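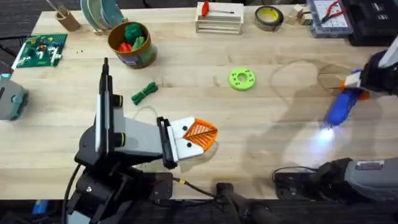
A gripper holding an orange 3D-printed piece over a wooden tabletop.

Courts and Investigations Reporter, Zinville Ledger
Posted 2024-12-11
Full time, Zinville office, some evenings

We're looking for a reporter who gets a little thrill from a sealed envelope, a late filing or a witness list with one name too many on it. If you read the footnotes in a prosecutor's brief before you read the first page, we would love to meet you!

The Ledger has covered politics in Zinville since 1923. We are a newsroom of 35 people, small enough that you'll know everybody by the end of your first week and big enough that you'll have an editor who can give your story a whole afternoon when it needs one. The politics desk is growing this winter, and this is the first of two new jobs on it. The second, a data reporter, will be posted in February.

What you'd be covering

The state grand jury looking into the Tradov lobbying contracts has been sitting since spring, and we expect charges, pleas or a public report during the coming year. You'd own that story from day one. Our current reporter on it, who is moving to the statehouse beat, will hand over her notes and her contacts and will be sitting two desks away if you get stuck.

You would also follow the campaign finance case against the Văduva committee, now on appeal, and the fight over whether the old ethics commission files can be opened to the public. We have asked the court to unseal over 4000 pages of them. If the judge says yes, a good part of your first month will go to reading, and we'll pull in whoever is free to read alongside you.

In a normal week that means a day or two at the courthouse, one longer piece for the weekend edition, and short items for the site as things get filed. You'd write for our politics newsletter too – 500 words, chatty, first person if you like – and come on the podcast when there's a hearing worth talking through. People here really do read the newsletter. They write back, they argue, and now and then they send us a tip that turns into the front page.

What we hope you bring

At least two years of reporting, anywhere, on any beat. Student papers count toward this if you worked on one seriously. You should be able to explain what an indictment says (and what it doesn't say) to somebody who has never set foot in a courtroom. You should be comfortable filing records requests and stubborn about the replies. We need someone careful with anonymous sources, and someone who will pick up the phone and call the other side even when the story looks finished.

A law degree is fine but you don't need one. Spanish or Romanian would be a big help with some of the families and business owners in the Văduva story. You'll need a driver's license, as the federal courthouse is a long drive and the bus gives up halfway there.

Pay and practical things

This is a permanent union job on our reporter scale, which we send to everyone we interview. Health insurance starts on the first day. You get four weeks of vacation, and we mean for you to take them. Court days run late sometimes, and those hours come back to you as time off. Working from home is fine up to two days a week outside of trial periods. We use Drillura for searching documents and will train you on it.

How to apply

Send a resume, three published pieces and a one-page letter to Jeanie Lamont, politics editor, through the jobs form on this site. In the letter, please tell us about a public record you went after and how you got it, or how you didn't. Tell us too about one question in the Tradov case you think we should be asking and haven't. Jeanie reads every letter herself.

We'll hold first interviews by video as applications come in, then invite a few people to spend a paid day with us in the newsroom. We'd like the new reporter to start in February, but we can wait a bit for the right person, so please ask if the timing is tight. Questions before you apply are welcome through the same form – just put "court reporter" in the subject line.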